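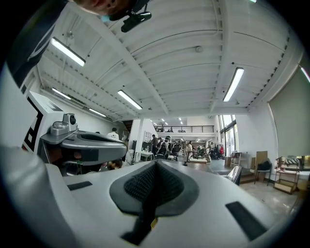 Figure 1. Hand-held gripper on the work floor. The black square marker is at the left, behind the small camera.

Home Manuals Stations Parts Contact Previous Next

Section 2: Preparing the hand-held gripper station

2.1 Purpose of this section

This section explains how to set up the Drurkis hand-held gripper before a recording session, and what changes in the daily work of the people on the floor when the station is in use. Please read it one time completely before you start with step 1.

The station records how an experienced person picks up, turns and puts down an object. The recordings go to the Pukach software, and there they are used to teach the Stemo arm the same task. At Higuchi the arm will take over the sorting of small parts in the second half of the shift. The first half stays manual.

Three words are used in this section:

Operator: the person who holds the gripper.
Floor lead: the person who plans the sessions and decides when one is stopped.
Marker: the black and white square pattern from which the software reads the position of the gripper.

2.2 Before the session

1. Ask the floor lead which task is planned. Write the task name on form 3118. Do not use a short name of your own, also if the team knows it.

2. Clear the work table. Personal things go on a different table or in the cabinet.

3. Turn on all ceiling lights in the work area. If strong daylight comes onto the work table, pull down the roller shades on that side.

4. Tell the people near the station that a recording will start. The gripper camera has a wide view and it also takes in the persons who stand or walk behind the work table. Anyone who does not want to be in the recording may move to the other side of the room, and does not have to say why.

Note: Step 4 is often forgotten in the morning when everybody arrives at the same time. Please do it for each session and not one time for the whole day.

2.3 Preparing the gripper

5. Take the gripper from its shelf with both hands. Hold it by the body. Never lift it by the camera or by the marker.

6. Look at the marker. Each square must be clean and flat, without fingerprints or tape on it. If a corner is lifting, replace the marker (part 682) and do the position check in 2.5 again from the beginning.

7. Clean the camera lens with the dry cloth. Liquid is not allowed on the lens.

8. Press lightly on the rubber parts of the gripper. They must not move out of their seat.

9. Check the cable. It must lie under the finger assembly, without a sharp bend, and it must not come between the fingers when they close.

CAUTION: The fingers can pinch. Keep the other hand away from the opening while you close the gripper. Long sleeves must be buttoned or rolled up, and straps of a bag or badge must be tucked in.

10. Connect the gripper and wait until Pukach shows the word READY. If the word does not come, disconnect, wait a moment and connect again. After the second time without success, call the floor lead. Do not open the housing.

2.4 Head camera

The head camera records what the operator looks at. It is worn together with the gripper in all sorting tasks.

11. Put on the head camera so that it sits near the forehead. The lens must look down to the hands and not straight ahead.

12. If you wear a face mask, put the mask on first and the camera afterward. In the other order the band usually gets loose.

13. Bend over the table in the same way as you would do for the real work. Ask a colleague to look at the preview. Both hands should be visible.

14. Loosen the band a little if you feel pressure. A small movement of the camera is not a problem, but pain is a reason to stop.

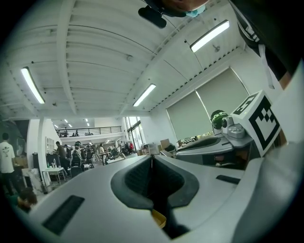
Figure 2. A masked operator leans over the station. The marker cube is on top of the second gripper, with the small camera mount to its left.

2.5 Position check

15. Place the second gripper on its platform with the marker cube on top. Two sides of the cube should be visible to the camera of the first gripper.

16. Hold the first gripper still until Pukach gives the short sound.

17. Move the gripper slowly to the left, then to the right, then back. Keep your head and arm from covering the cube.

18. Read the result on the screen. GREEN means you can begin. YELLOW means the check has to be repeated from step 16. With RED, begin again from step 6.

Note: Some operators have the habit to skip the check when the station was used just before by another person. The check belongs to the operator also, because everyone holds the gripper at a different height. Please do it after each change of person.

2.6 Recording the task

19. Start the recording and do the task at your normal speed. Many new operators go too slowly in the first session, and the arm then learns to be slow.

20. If you drop an object, pick it up and continue. Do not stop the recording and do not delete it. Setsuko Takagi, who trains the operators, asks us to keep these recordings, and she marks them herself in Pukach.

21. Finish after 35 minutes at the latest, also when the task is not complete. Put the gripper back on the platform and take off the head camera.

22. Fill in the rest of form 3118 and put it in the tray of the floor lead.

CAUTION: Do not work two sessions one after the other. The gripper is heavier than it feels in the first minutes, and the wrist needs the pause.

2.7 What is different for the team

The questions below came up when the station was introduced in December. The answers are from Tomoyo Honda, floor lead.

Session time is working time. It is written in the normal shift plan, and an operator who records does not have to make up the sorting that was not done in this time. If a supervisor asks for it anyway, come to me.

Recordings are not used to compare persons. Pukach saves the task name and the station, and it does not save the operator name. The name on form 3118 is for the pauses only.

You may say no to the head camera and still hold the gripper. For sorting tasks I will then plan you for the position check or for labeling, and not for recording.

When the Stemo arm takes the second half of the shift, one person stays next to it. This person fills the trays, stops the arm when parts lie on top of each other, and decides about the parts which the arm puts aside. For this work there is a separate training, see Section 5. Places are given first to the people who did the sorting by hand until now.

We do not know yet how well the arm will do the very thin parts. Until this is clear they remain manual in both halves of the shift.

2.8 After the last session

23. Disconnect the gripper and wipe the body with a dry cloth.

24. Put the cover on the marker cube.

25. Put the head camera on the charger. The light on the charger must be on before you leave.

26. Open the roller shades again if you closed them.

27. Report any damage the same day, also small scratches on a marker. Continue with Section 3 only when the station is free of open reports.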